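Ticket 2220
Site: Sarkcombe flat (training kitchen and sitting room)
Product: Siva arm, household chores set
Opened by: Efua Appiah
Assigned to: Slamet Siregar
Priority: normal
Status: closed, with one item carried over
Opened: Mar 8, 2026

Summary
Arm drops folded tea towels on the way from the table to the cupboard. Folding itself passes. Also fails to open the glazed cupboard door on most tries. We need to know whether either chore can go in the autumn demo or should be left to a person.

Reported by Efua Appiah
We ran the towel job 52 times over the working session. The fold is slow but tidy. The trouble starts when the arm lifts the finished towel. It picks up the top layer, the bottom layer slides out, and the whole thing opens up again before it gets to the shelf. The arm does not notice. It carries on, places whatever it is still holding and reports the job as done.

The cupboard door is a separate fault. The arm goes to the right place but the fingers close a little short of the handle. When they do catch it, the door opens and then swings back while the arm is away fetching the towel.

I have not changed any settings. The log is in the usual folder under this ticket number.

Reply, Slamet Siregar
Thanks, log received. First questions:

Which finger pads are fitted, the smooth ones or the ribbed ones?
Were the lights on over the table for the whole run?
Does the same thing happen with a hand towel?

Reply, Efua Appiah
Smooth pads. Lights on throughout. Hand towels are better but not good. The thicker cloth holds its fold, so when the arm takes only the top layer the rest tends to come with it. Thin tea towels fail nearly every time. Pillowcases are worse than tea towels and I stopped trying them.

Reply, Slamet Siregar
Please fit the ribbed pads and lower the pick height by 2 mm. Leave the speed alone for now. For the door, run the handle calibration again from the start. If it was last done before the cupboard was moved, the stored position will be out.

Reply, Efua Appiah
Pads changed, height lowered. The cupboard was moved when the floor was cleaned, so you are probably right about that. Calibration done twice to be sure.

Towels now reach the shelf more often than not. When it fails, it fails in a new way: the fingers press into the table, pinch the cloth up into a ridge and lose the fold. The door opens reliably. It still swings back.

Reply, Valdemar Briem
Joining this one as I look after the demonstration recordings. The arm learns the pick from people doing it with the hand-held tool, and I think our recordings are part of the problem. Most of us slide a free hand under the towel before lifting. The arm has one hand and cannot do that. We are showing it a movement it has no way of copying.

I suggest we record the lift again, one-handed only, with thin cloth.
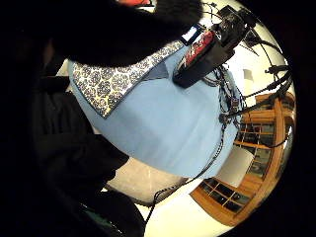
Hand-held gripper view, with the wooden cabinet on the right.

Reply, Slamet Siregar
Agreed on the one-handed lift. Please keep the old recordings and label them, do not delete. For the fold they are still fine.

A note for whoever does the new set: begin each one with the towel already folded and squared to the table edge. Go in from the side with one finger under the cloth. Keep your other hand away from the table. If you drop it, leave the drop in and mark it as a failure.

Reply, Valdemar Briem
New set recorded by me and Adom Ofori. Adom's are cleaner than mine, so where there is a choice use his. It is an awkward way to pick up a towel. We both dropped plenty at first and those are marked.

Reply, Efua Appiah
New version loaded. Tea towels are much better. The finger goes under the edge as it should and the fold stays shut during the carry. It still struggles if the towel is lying more than a hand's width from the table edge, and it still says "done" after a drop.

Door unchanged. I have been holding it open with a wedge, which works but means a person has to be there.

Reply, Augustina Lamptey
I have to decide what goes in the September demo, so here is where I have got to. Please correct me if any of it is wrong.

Folding tea towels and hand towels: in.
Carrying them to an open shelf: in, with the table set up as Efua describes.
Glazed cupboard: out. If someone has to stand by and hold the door, they may as well put the towel away.
Pillowcases: out.

If visitors ask whether it can do the laundry, the answer is that it can do one part of it, slowly, on a table we have prepared.

Reply, Slamet Siregar
No corrections. The false "done" message needs its own ticket, as it affects every carrying job. Opened as 1116 and assigned to me. Closing this one. Efua, please keep the ribbed pads on.

Reply, Efua Appiah
Will do. Spare smooth pads are in the drawer under the charger.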